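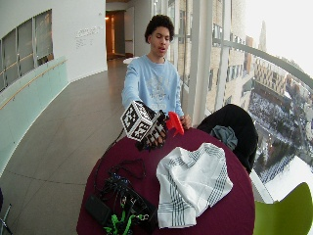 Sensor glove with a cube-shaped fiducial marker mounted on the back of the hand.

Dridura is a software package for recording the movement of a human hand and turning it into something a robot hand can be asked to repeat. It reads finger data from a sensor glove, reads the position of the wrist from a printed marker seen by one or more cameras, and tries to persuade the two that they belong to the same person. It was first released by Prorkitz in May, under a permissive license and with a manual that covered installation in detail and use in a paragraph.

The name has no agreed meaning. The manual says it is to be pronounced "as written."

Overview

A glove of the usual kind knows how far each finger is bent and has no idea where it is in the room. A camera looking at a marker has the opposite problem. Dridura takes both streams, puts them on one clock, and writes out a single record holding wrist position, wrist direction and the angle of each joint. Everything else in the package exists to repair what goes wrong during that step.

Marker tracking

Markers are black-and-white square patterns of known size. The tracker finds the corners of each square, works out where the square must be for the corners to land where they did, and passes the answer along with a confidence score. A single flat marker tends to vanish when the wrist turns, so cube mounts are supported as well. With a cube, two or three faces are often visible together, and the tracker can compare their answers. They seldom agree exactly. Version 2 averages them by weight; the first version picked the one it had seen first and stuck with it out of loyalty.

When no face can be read, the position is filled in from recent motion for up to 133 milliseconds. After that the record is marked as lost. An option called "optimistic" removes the limit, and produces recordings in which the hand leaves the building at a steady speed.
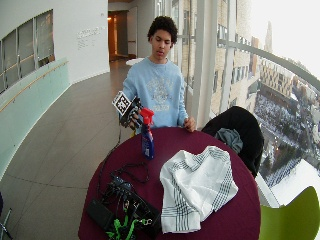 This page was last changed on Wednesday, July 27, 2022.

Grasp labeling

Objects are not tracked. A spray bottle held in a gloved hand is known to Dridura only as the reason the fingers stopped closing. The labeling tool, Citex, looks for stretches where the finger angles settle and proposes that a grasp has begun. The user then confirms the proposal or drags the boundary to the right place. Trigger sprayers are a known nuisance: one finger may go on moving while the others hold, and Citex is inclined to report a squeeze as a string of short grasps made by someone who cannot decide. A "tool use" setting, which allows a finger to move within a grasp, helps with this. It is off by default, and users have been asking about that for as long as there has been anywhere to ask.

Cloth is worse. Folding a towel involves pinching, smoothing and letting go, often with the bare hand doing half the work unrecorded. The manual's advice on towels is to label them by hand.

Retargeting

The Kaneko module maps recorded human joint angles onto a given robot hand. It matches fingertip positions first and joint angles second, so a robot with fewer fingers than the operator still receives a usable motion, if not a flattering one. Joint limits are enforced at the end. Early builds enforced them at the beginning, and the later steps politely undid the work.

Testing

The test suite replays 3842 stored clips and compares the output with saved results. Input buffers hold 3000 samples per channel. Filling one causes the oldest samples to be dropped and a warning to be written to a log file, the location of which is given in the log file.

See also

Fiducial marker
Hand pose estimation
Motion retargeting
Teleoperation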